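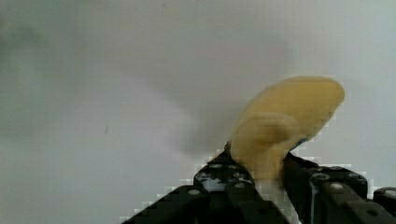 3.2 Collection of demonstrations

All demonstrations were given by remote control. The operator stands beside the table, holds the Gumis hand controller, and the arm follows the movement of the hand with a scale that can be changed during the task. We collected 466 demonstrations from 2 operators. Before recording, each operator practised for 50 minutes, and the practice data were not used for training.

The view from the wrist is recorded together with the joint positions and the state of the gripper. When the arm moves fast this view becomes blurred, but we did not remove such parts, as the policy will meet the same blur when it runs alone. 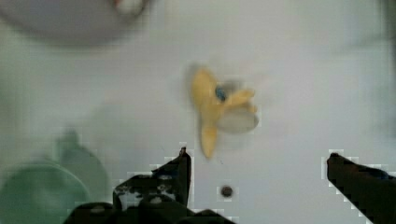
Irina Matei remarked, on reading an earlier draft, that an operator who looks at the whole table uses knowledge which the wrist view does not contain, and that the policy may then be asked to copy decisions it has no means to explain. We agree with this remark. For this reason a view from above was added, and both views are given to the policy at every step.
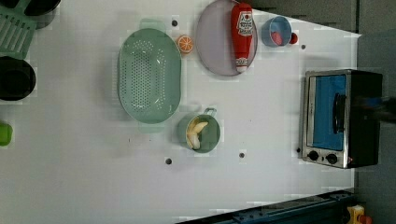
The choice of starting positions was left to the operator, with the single rule that the same layout must not be used twice in a row. We wanted the objects to stand near each other and also inside each other, as they do in a normal kitchen. A banana lying in a small green pot, for instance, asks for a different approach of the fingers than a banana lying on the open table, and the operators needed to slow down before closing the gripper. Such slow parts are longer in the recordings, and we return to their weighting in Section 3.4.

Guiding the arm by hand was also tried, following the procedure used at Saltlow. The colour of the operator's sleeve entered the images too often, and we kept only the remote control data.
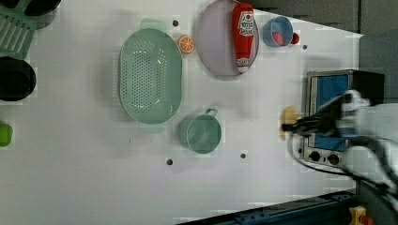

Figure 2. View from above during a demonstration, with the gripper in front of the toaster oven.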